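Subject: Re: [Plotell Lane list] Litter along the towpath, and the snack wrappers

Hello all, one from me before the kettle boils.

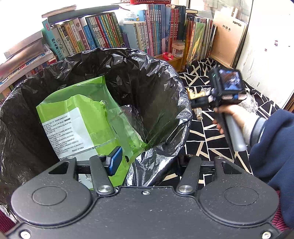 Syahrul Ginting wrote:
> I walked from the lock to the Ong footbridge in April and the verge
> was worse than last year, mostly wrappers and cartons. Could we ask
> for a second bin by the benches? The one we have is full by 3 in
> the afternoon when the weather is nice, and then the crows get in.

Syahrul, thank you so much for this, and for going the whole way on foot (I only ever get as far as the benches these days, my knee being what it is). I quite agree about the second bin. I did ask two years ago and had a very kind letter back saying they would look at it, and I suppose they may still be looking!

Wrappers are the real nuisance, I think. A bottle stays put, but anything light and shiny is off into the reeds at the first puff of wind, and you need wellingtons to get it back. Melati Siregar filled a whole sack just below the lock last spring, and she was only out to walk the dog. I'm as fond of a packet of seaweed as anybody, so no finger-wagging from me, but do please push things well down into the liner.

I'll write again about the bin this week and copy in Dimas Nair, who has a better way with letters than I do. If anyone else would like their name on it, drop me a line. We have about 55 households on the list now and even half of those would look rather good at the bottom of a page.

Oh, and whoever left the green flask at mine, it's on the porch.

Warmly,
Melati Yeoh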